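Search this site Go

Trirklow Hosted Mail

Trirklow is a mailbox service for small businesses that already have a domain name and want their email handled somewhere other than their web host. You keep your domain where it is. We give you the records to paste into your DNS settings, and mail starts arriving at the new boxes once the change has spread.

Each plan includes webmail, a shared calendar, and spam filtering. Boxes can be read in any ordinary mail program on a phone or computer. The Small plan covers up to 7 mailboxes and the Office plan up to 16. Forwarding addresses such as sales@ or info@ don't use up a mailbox on either plan.

Deleted messages stay in a recovery folder until you empty it. The account owner can reset passwords and close boxes from the control panel — a closed box keeps its mail until the owner removes it.

Newsletters are a separate matter. The outgoing limit is 2000 messages a day for the whole account, and bulk lists should go through the Emmont add-on, which has its own sending address and handles unsubscribe requests.

Moving from another provider: send us the old server name and a login for each box. We copy the folders across and leave the originals alone. Contacts have to be exported by hand as a CSV file.

Not included: web hosting, domain registration, phone support at night.
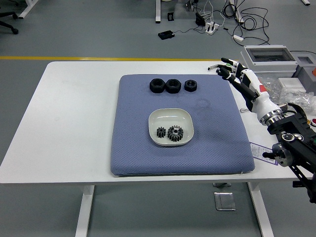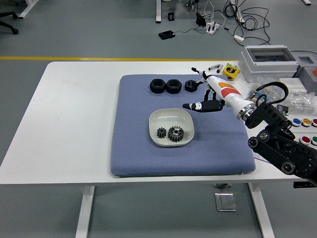
Babita Maurya
We moved over in November with 1082 folders between us, mostly old client jobs, and the nested ones kept their order. Contacts took me longer than the mail did. I would like to see a way to share one address book across the Office plan — at the moment everyone here imports their own copy.

Last updated: November

Contact | Copyright Trirklow | Back to top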